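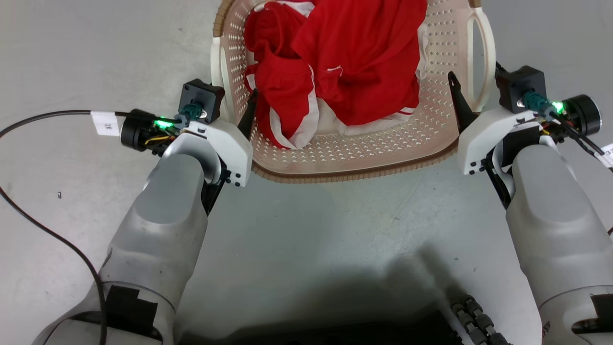
Both grippers at the rim of the basket, red load inside.

Laundry pickup with Nadar: frequently asked questions

What does Nadar claim to do?
It's a training method for two-armed robots. The claim is that one policy, trained on 800 demonstrations, can handle a basket of clothes without anyone writing rules for shirts, shorts and so on. We've been repeating the tests at Tivuvmont to see how much of that holds up.

Does it hold up?
Partly. We ran 124 trials and counted 64 as successes. The original write-up reads as if the problem were solved. A bit over half is not solved.

Why is your number lower than theirs?
We suspect scoring. They count a trial as good once a garment clears the rim. We also want it put down where it was supposed to go. Fernanda Rebelo rescored our trials their way and the gap shrank by almost 20 points, so most of the argument is over what "success" means.

Does color matter?
We don't know yet, and we'd distrust anyone who says they do. A red pile in a pale basket is easy to pick out. Dark clothes in a dark basket are on the list for October.

Does it understand what a shirt is?
We see no evidence of that. It seems to go for folds that stick up. Salvador Barreto thinks there's more to it and has a test planned with flattened clothes. The rest of us are waiting for the numbers.

Is it better than the Dollach baseline?
On single items, yes. On heaps, the difference is small enough that we wouldn't bet on it. Please don't quote us as saying Nadar "beats" Dollach.

Can it fold?
No. The method as published covers picking up and moving. Any folding clip you've seen came from something else.

Could I run this at home?
You could try. Small changes in where the basket sits on the floor hurt our results, and a home has plenty of those.

Will you share the failed trials?
Yes, all of them, with both sets of scores. They're more useful than the good ones. Ask for the Abreu folder when you write to us.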